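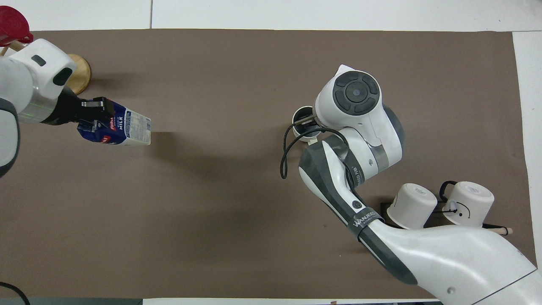
Last updated: Jan 11, 2019

The Milk

Catrin Bevan had bought the milk on the way in, because there was never any milk. She paid for it with coins and carried it up the stairs in her coat pocket, where it bumped against her keys.

It was her first morning back at Probert since her father's funeral. They had told her to take as long as she liked, and she had taken six days, and then she had run out of cupboards to clear. The last one had been the mugs. Her father had kept 47 of them in a kitchen where he lived alone. There were mugs from garden centres and mugs from building societies that no longer existed. Her brother wanted none of them. He stood in the doorway with his car keys in his hand and said she should do as she liked.

She had kept two. The rest went to the charity shop in boxes lined with brown paper, and the woman behind the counter asked her whether she was sure.

"I'm sure," Catrin said.

She was not sure by the time she got to the bus stop, but the shop had closed by then.

At work they had laid brown paper over the white table, as they always did when there was something that might spill. A carton of milk was wanted, and a mug to go with it, and a couple more mugs for the rack. Catrin took hers out and put it with the others.
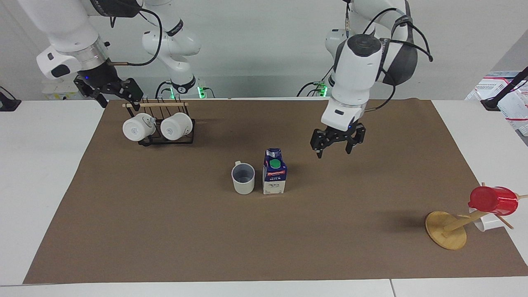 She watched the milk for a while. It was a small carton, the sort her father used to buy after her mother died. Before that it had been the big ones, two at a time, and he would write the date on the top in biro. He had gone on doing that with the small ones. There had been one in his fridge in December with his handwriting on it, and she had poured it down the sink and rinsed the carton out and then stood there holding it.

"Are you all right?" said the man from Estetti, who had come about the invoices.

"Yes," she said. "Do you want a tea?"

"If you're making one."

She went along the corridor and filled the kettle. Her father had been 63 when he retired, and he had celebrated by making himself a pot of tea at ten in the morning and drinking all of it. He rang her at her desk to tell her. She had been busy and had said that was nice, Dad, and could she ring him back. She did ring him back, that evening. They had talked for 20 minutes about his boiler.

The man from Estetti took his without sugar. He had a folder under his arm and looked for somewhere to put it down.

"My mother had a rack like that one," he said. "With the mugs hanging upside down. She said it kept the dust out."

"Does it?"

"I never looked."

Catrin drank her tea. Her brother rang at lunchtime and asked, after a long time talking about the solicitor, whether there had been a green mug with a chip in it.

"It's at mine," she said. "I kept it."

He was quiet, and she could hear his indicator ticking.

"I could come over on my way home," he said.

She told him to bring some milk.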